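thread on selling up and moving my allotment jam thing from market stall to posting it out. long, sorry. typing on a bus

1/ so I've done the Whitlock market for years. same pitch, next to the cheese van. last August was the best month I ever had and also the month I decided to stop. both true

2/ reason being the pitch fee went up to 90 quid a go. add diesel, add parking, add the bacon roll. on a wet morning I was paying to stand there

3/ plus you can't make jam on the day you're selling jam. so every market was one day gone, and the day before gone on labels and loading up

4/ anyway. posting it. people kept asking, mostly folk who'd moved away and missed the damson. I kept saying no because glass. glass in the post frightened me to death

5/ first go was ordinary cardboard boxes and newspaper. sent 22 parcels. four arrived as soup. one lady's came in a bag with an apology sticker and a smell

6/ refunded the lot of them, even the ones that got there fine, which was daft. don't do that. I was in a panic

7/ second go, moulded sleeves from a firm called Pernivach. jar goes in, sleeve folds over, box fits tight round it. dropped one down my own stairs. dropped it again. fine. threw it at the shed. also fine

8/ they're not cheap and the smallest order is 200, so the spare room is now mostly sleeves. the bed is under there somewhere

9/ labels next. had a lovely textured paper one for the stall. looks great for a week, then somebody puts it in the fridge and it goes to mush. changed to a wipeable one. plainer. had one grumble
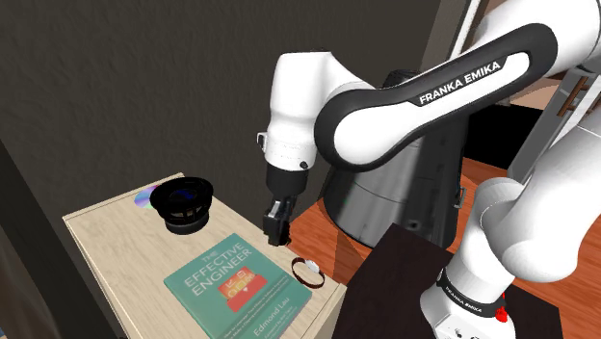
10/ Do you need a different label to sell jam by post than on a stall?

Mostly the same label, but the buyer has to be able to see the ingredients and allergens before they pay, so they need to be on your web page as well as on the jar. I'd only done the jar. spent an evening typing out fruit, sugar, lemon juice, over and over

11/ ring your council if you're not sure, mine were nice about it. and if you haven't registered as a food business, do that first before any of this. it's free. I put it off for ages thinking there'd be a bill

12/ the shop page. tried building my own, gave up at the postage bit. now on Stolov, which is a bit ugly but it lets me set a price for one jar, three jars, six jars and leave it be

13/ on that. DON'T sell single jars. the postage costs more than the jam and people think you're robbing them. smallest I do now is three. moaning stopped overnight

14/ six is the sweet spot. box is full so nothing rattles, and it still goes under the weight for the cheaper rate. just about. the chutney jars are heavier so it's five and a bit of padding

15/ couriers. tried two. the one everybody told me to use left a box behind a wheelie bin in the rain, for a customer who was IN. gone back to the post office. the queue is long but I've read a lot of greetings cards

16/ Detau gooseberry, since people keep asking. yes I still grow it. no I can't send you a cutting, I've only got the two bushes and one is sulking. the jam sells out before I've finished sticking the lids on

17/ numbers because I always want them when other people do these. jars sold by post since I started: 1,706. that's more than the stall did over the same stretch the year before, and I was home for tea every time

18/ bad bits. I miss people. on the stall you get someone trying the marmalade and pulling a face and you learn something. online they just don't come back and you never find out why

19/ have started putting a little card in asking what they had it on. best answer so far was rhubarb and ginger on a pork pie. tried it. not wrong

20/ other bad bit, my cooking days got bigger. used to do small pans, whenever. now it's orders so it's all day with the windows open and the neighbours knowing exactly what I'm up to. small pans still though. big pans never set right for me, comes out like syrup

21/ also the sugar. buying in bulk means carrying in bulk. get a sack trolley. get it BEFORE your back goes

22/ seville oranges are in now so the next fortnight is marmalde and nothing else. if you want some, the list is open till they run out, thick cut or thin, no medium, I can't be doing with medium

23/ page is up to date as of 25 Jan 2022, prices went up a bit becuase of lids. lids!! don't get me started

24/ might do the Whitlock market once at christmas if the cheese van's still there. ok this is my stop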